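Care and Storage of Team Uniforms: A Comparison of Folding Methods
Project Report, Department of Textiles and Apparel, Bistorcombe College
Submitted by Divya Alva
June 29, 2025

1. Background

The Bistorcombe intramural program keeps its basketball uniforms in the Trorley Building, in one cabinet with 9 shelves. At the start of the project the cabinet held jerseys in several sizes, many of them stored inside out or rolled. Players reported creased numbers and difficulty finding the correct size before games. The project set out to recommend a single folding method that could be taught to new team managers in one short session.

2. Methods Compared

Two methods were tested on 38 jerseys. In the first, called the Rao fold in our course notes, the jersey is placed flat, the shoulder sections are turned in over the body, and the garment is folded in half from the hem. In the second, the jersey is folded lengthwise through the middle of the number and then rolled from the hem to the collar.

Each jersey was folded, stored for one week, and inspected for creases across the printed areas. The time needed to fold each garment was also recorded.

3. Findings

The Rao fold took longer but left fewer creases on the printed numbers. Rolled jerseys used less shelf space, although they opened when other items were pulled from the same shelf. Smoothing the fabric before the first fold made the largest difference in both methods. Jerseys folded directly from a pile had to be refolded in most cases.

The position of the care label also proved useful. On the jerseys tested, the label is sewn near the bottom hem, and it gives the folder a quick way to find that end of the garment when the fabric is bunched.

4. Recommendations

The Rao fold should be adopted for all printed jerseys. The rolled method may be kept for practice shirts without printing. Garments should be folded one at a time on a flat, fabric-covered surface, with the remaining items placed to the side. Size tags from the Lindetti label set should be attached to the shelf edges before October.

5. Illustrations
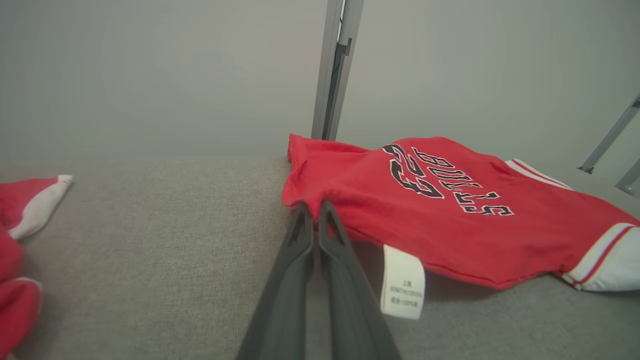
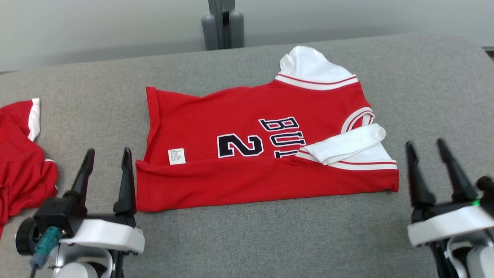
Figures 1 and 2. Red jersey with white trim on the gray work surface: gathered (Figure 1) and laid out with the sleeves turned in (Figure 2). The care label is visible in both.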